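Home | News | Work and Industry | People | Events | Contact

We use cookies to make this site better for you. By continuing you accept our cookie policy. OK

"My back knows the difference before my head does"

September 29, 2021

The supervisor of the linen floor at Humik has worked in hotel laundry and room service for most of her adult life. She asked that we do not print her name, as she does not want to be the face of anything. She speaks quickly, and she makes tea for visitors without asking if they want it.

Humik looks after serviced apartments for several owners, and the biggest of them is the Ruvamness building near the harbour. In the autumn the company started to use two picking machines there, supplied by a small firm called Felov. Their work is to collect cloth from the floor: towels, bed covers, the clothes guests leave behind. Before, this was done by hand, in every apartment, every day.

"People think cleaning is scrubbing," she says. "It is bending. You bend for the towel, you bend for the sock, you bend to see under the chair. In one month we picked up 3,716 pieces in this building. I know the number because we had to give it to Felov before they would make us an offer." 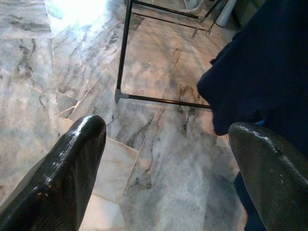 Gripper over a marble floor, with dark cloth beside a thin metal frame. Photo: Humik

Furniture, she explains, has been the hardest part of the job. A towel in the middle of a floor was never a big problem. A jumper that lies against a stool or a small table is another matter, because the machine must take the cloth and leave the legs where they are. In the first weeks it would often stop and wait for a person to come. Polished stone gave trouble too, as the shine from the lamps and windows could confuse it.

"The staff were laughing at it, and I was laughing also. Then one of the women said, well, it is like a new colleague, it has to learn where things are. After that they were more patient with it than I was."

Not everybody was pleased. When the plan was announced, two of the older cleaners asked directly if they would lose their hours. The supervisor did not have an answer to give them that day, and she is still a little ashamed of it. She went to the management and asked for a promise on paper. It says that no contract at Ruvamness will be shortened during the trial, and that the staff will have a say before it is made longer.

"A promise for a trial is a promise for a trial," she says. "I told them the same. I will not tell people it is for always if I don't know it."

What has changed for now is the order of the day. The machines go in first and the cleaners follow, so the shift starts later. Some like this, for the sake of the school run. Others miss the early finish. There is also a new task, which is to check the baskets and sort what should go to the laundry from what belongs to a guest. Humik pays a training bonus of $2,000 to those who take it on. The supervisor thinks it is fair, but she would prefer to see it in the hourly wage.

She does not care much for the word "helper", which Felov uses in its brochure. "My helper is the person who holds the other end of the sheet. This is equipment. I want it to be good equipment, and I want somebody to come when it breaks."

A second building, Kemppainen House, is to be decided in October. It has carpets in all the rooms, and she expects they will have to begin again with many things. Would she vote for it herself? She pours more tea and thinks for some time.

"For the knees, yes. For the rest, ask me when I have seen the new contract."

Share this article | 2 comments

Get our stories by email every week. Subscribe to the newsletter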